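News > Interviews > Software

Mahmoud Badawi writes the planning code for the two-armed robot at Lamell. Most of his work over the past year has gone into one question: when should the second hand start to move?

"The old planner treated the arms as two separate jobs," he says. "It was safe, and it was slow."

His new version, Omport, plans both arms on one timeline and checks for collisions every 22 milliseconds. If the grip on one side changes, the plan for the other side is thrown out and built again.

"We hold with the left and keep the right open until the planner picks a target. A cup is easy. The hard part is what the left hand hides from the camera."

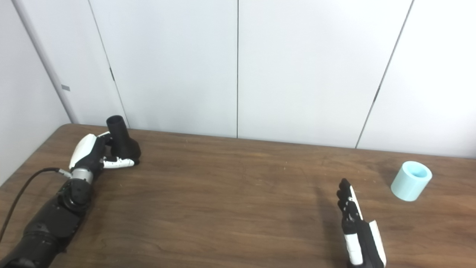 Debugging the grip

Othmane Abou Zeid looks after the logging tools. He says the team lost two weeks in October to a timestamp error that made the fingers seem to close late.

"The controller was fine. We were reading the wrong clock," he says. The replay tool now shows joint angles and planner state side by side, and a failed run takes about 4 minutes to trace.

Badawi wants to cut replanning time next. He has no date for a release.

We use cookies to improve your visit. Accept | Manage settings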